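Operations Management 2: Notes for Week 6
Sorting, kitting and the trouble with tidy numbers

Read before the tutorial. The Stivoditz case is at the back of the reader and you'll need it for the second half.

Where we left off

Last week was about stock levels and why firms hold more than they say they do. This week is about what happens to parts between the shelf and the job, a stretch of work most textbooks cover in half a page. The usual claim is that putting parts into sets before they reach the bench (kitting) saves time, cuts mistakes and frees up floor space. I've taught that claim for years and I'm less sure of it each September.

Some terms first, as the reader uses them loosely.

Kitting: gathering all the parts for one unit or one job and sending them to the bench together.

Line stocking: keeping bins of each part at the bench and letting the assembler pick what's needed.

Presentation: how a part sits when the next person reaches for it. Loose in a tub, in rows, in its own cell, facing up or any which way.

Handling: every time a part is picked up and put down without anything being done to it. The old rule says handling adds cost and no value. Keep that rule in mind, as kitting breaks it on purpose.

The case for kitting

The argument goes like this. An assembler who reaches into six bins will sometimes reach into the wrong one. If somebody else has already put the six parts in a tray, a missing part shows up as an empty spot and the assembler never has to search. New staff learn faster. Expensive floor space beside the bench is given back.

All of that can be true. But look at who is making the argument. The studies in the reader are mostly of plants that had just switched over, written up by the people who ran the switch, and measured at the bench. The time went down at the bench. Of course it did. The picking was moved to another room and charged to another cost centre.

The Spahić plant is the one everybody cites. Its report says assembly time fell and stops there. There is no line for the hours spent filling trays, washing trays, or carrying empties back. When you read a saving, ask where the labour went. If the author can't tell you, treat the saving as a rumour.

Presentation

Gridded trays are where the theory gets its strongest support, so it's worth being fair to them. A part in its own cell is easy to see and easy to pick up. It doesn't scratch its neighbour. For small machined fittings with a finished face, that last point may pay for the tray all by itself.

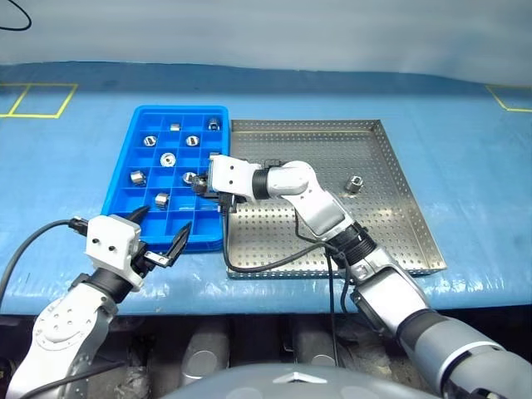 Biljana Petek disagrees with me on this and asked that it go in the notes: the scratch argument is oversold, she says, because most of the marks she used to see came from parts being dropped into the tray, and a cell wall does nothing about that. She would rather have a soft liner and a slower packer than any grid you care to name.

I think she's half right. A liner wears, and then you have the problem of deciding when it's worn, which in practice means never. But her point about where damage happens is a good one, and none of the papers in the reader separate marks made going in from marks made in transit. You could build a decent essay out of that gap.

There's a second question about grids that gets skipped. A cell only tells you something is missing if every cell is meant to be full. Once a tray serves several products, some cells are empty by design and the packer has to remember which. At that point the tray has stopped checking anything. The usual fix is a printed card or coloured cells, and then somebody has to keep the cards up to date.

The Stivoditz case

Stivoditz makes pump housings and valve bodies in small batches. They moved from line stocking to kitting after a run of complaints about missing fittings. Their figures, as given:

Kits audited: 3417
Kits with at least one fault of any kind: 239
Faulty kits where the fault was a missing part: 1543

Stop there. Read the three lines again before going on.

The third figure can't be right. You can't have 1543 kits short of a part when only 239 had any fault at all. I've set this case to several groups and most of them write a page on the benefits of kitting without noticing. One of the authors, Todor Gashi, has said that 1543 is the count of missing parts logged across the whole plant over a longer period, and that it was pasted in under the wrong heading. That may well be so. It still means the headline conclusion, that missing parts were the main cause of faults, has nothing under it.

What we can say is less exciting. If the first two lines hold, then 239 out of 3417 is 7 per cent, near enough. Is that good? There's no way to know. The report gives no fault rate for the old method. Complaints fell, but complaints depend on customers bothering to complain, and the company changed its complaints form in the same quarter.

Read the appendix too, where you'll find that the audit was done by the team that packed the kits. I don't suggest anyone cheated. People checking their own work see what they meant to do.

The Flenatel reply

Flenatel went the other way. They kitted for a while, then went back to bins at the bench for everything smaller than a fist. Rok Stojanovska's short paper on this is the best written thing in the reader, and it's also the one I trust least, so don't let the prose carry you along.

His main point is that kitting turns one shortage into a stopped job. With bins, if you run out of a washer you borrow one from the next bench and carry on. With kits, the whole tray waits on a shelf, complete except for one washer, and soon enough people begin robbing other trays to finish theirs. Anyone who has worked in a shop will know this is real. I've done the robbing myself.

The weak part is the numbers. He compares a busy season under kits with a quiet one under bins and puts the whole difference down to the method. He doesn't mention overtime. He also calls robbed kits "rare" in one section and "the daily condition of the floor" in another, and both can't stand.

The Sturkoris middle way

Sturkoris kits the costly and easily damaged parts and leaves the common fasteners in bins. The reader presents this as the sensible compromise and most of you will want to agree with it. Be careful. A mixed system has two sets of rules, and the arguments move to the boundary. Which list is this part on? Who decides? What happens when a cheap part turns costly because the supplier has changed? Vesela Vukčević's chapter admits that the list was redrawn so often in its first year that the old and new versions were in use side by side.

I still think it's the most defensible of the three. That's a judgement and you're welcome to fight it in the tutorial.

How to read a before-and-after study

These are the questions I use. They work for most of the rest of the course as well.

What was measured, and where did the clock start and stop?
Who did the measuring?
What else changed in the same period?
Was there a fault rate for the old method, counted the same way?
Does the total line up with its parts?
Who pays for the work that no longer shows?

The fifth takes a minute with a pencil and catches more than you'd expect. It caught the Stivoditz table.

For the tutorial

Bring one page, typed or handwritten, on either of these.

Rewrite the conclusion of the Stivoditz report so that it claims only what the figures can carry. Shorter is fine. Two honest paragraphs will get a better mark than a full page of padding.

Or: choose a job in your own workplace where things are set out ahead of time for someone else. A kitchen, a clinic, a stockroom, whatever you have. Write down each time an item is handled and say which of those handlings you'd be willing to lose. Don't tell me it could be made more efficient. Tell me what would go wrong.

Todor Yordanov is taking the late group this week. He hasn't been through the Flenatel paper with you, so expect him to be kinder to it than I've been. Argue back if you've found something. The room is the same as before, and the door locks at 6 pm, so the late group should use the side entrance.

Next week: batch size, and chapter 9 of the reader. Skip the worked problem at the end of it. The answer printed in the back is wrong and I'll hand out a corrected one.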